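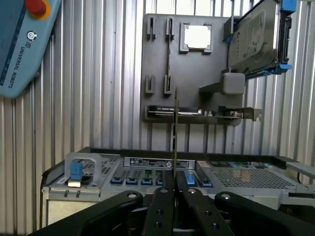

Handling and Storing Computer Parts at the Bench

The following guidance applies to all users of the Garville workshop. It covers work on open server cases and the care of parts that have been taken out or are waiting to be fitted.

Before starting
Shut down the machine, unplug the power cord and wait until all lights are out. Wear a grounded wrist strap. Clear the bench of drinks, loose screws and metal tools that are not needed for the job.

Holding parts
Memory modules and other thin cards should be held by their edges. Do not touch the gold contacts. Expansion cards may be held by the metal bracket. Processors are to be lifted by the sides only and placed in a padded tray or holder at once.

Storing parts
Upright slotted holders keep thin cards from rubbing against each other. Parts that will not be used the same day must go into antistatic bags. Hard drives may stay in their caddies but should be laid flat, away from the edge of the bench. No more than 4 drives may be kept in one bin.

Fitting memory
Open the clips at the ends of the slot. Line up the notch, then press down evenly until the clips close. If the module resists, remove it and check the notch again. Do not rock it from side to side.

Cleaning
Dust the case with short bursts of air and hold fan blades still while doing so. Household vacuum cleaners are not permitted.

Questions about bench supplies should be directed to Dagim Abdella.

Last revised Monday, August 7, 2023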